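Drellby Street Garden: What Grows Between Two Parking Lots
Student project report by Berkay Çetinkaya
2018-07-30

Our question was simple: how much food can a neighborhood grow on a strip of land that used to be gravel? My partner Chaiyaporn and I spent the whole summer finding out, and I loved nearly every hour of it (even the weeding!).

We had two raised beds. One got plain bagged soil, and the other got the same soil mixed with compost from the Ruma Cafe next door - coffee grounds, mostly, plus a lot of eggshells. We planted both on the same afternoon and watered them from the same barrel.
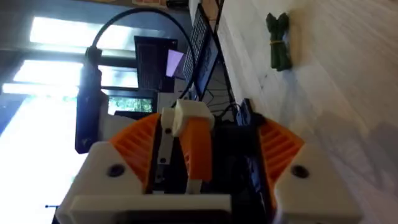
By early July the compost bed was clearly ahead. The bean plants were taller and the leaves were a deeper green, and the soil stayed damp much longer after watering. The barrel holds up to 2,000 liters, so we never ran out, but the plain bed needed far more of it. I checked the soil every morning by pushing a finger in, which my teacher says is a perfectly good method if you write it down each time!
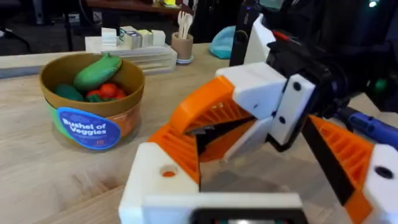 Choosing what to grow took us longer than building the beds. We asked the families on Skivudo Lane what they buy most, and the answers were mostly salad things. A toy basket labeled "Bushel of Veggies" gives nearly the same list, with its red tomatoes and a long green cucumber or zucchini. We planted real tomatoes and zucchini in both beds, and the zucchini took over so fast that we had to move 5 of the bean plants.

Next year we want to test leaf mold and start the tomatoes indoors. Chaiyaporn has already started saving seeds in envelopes.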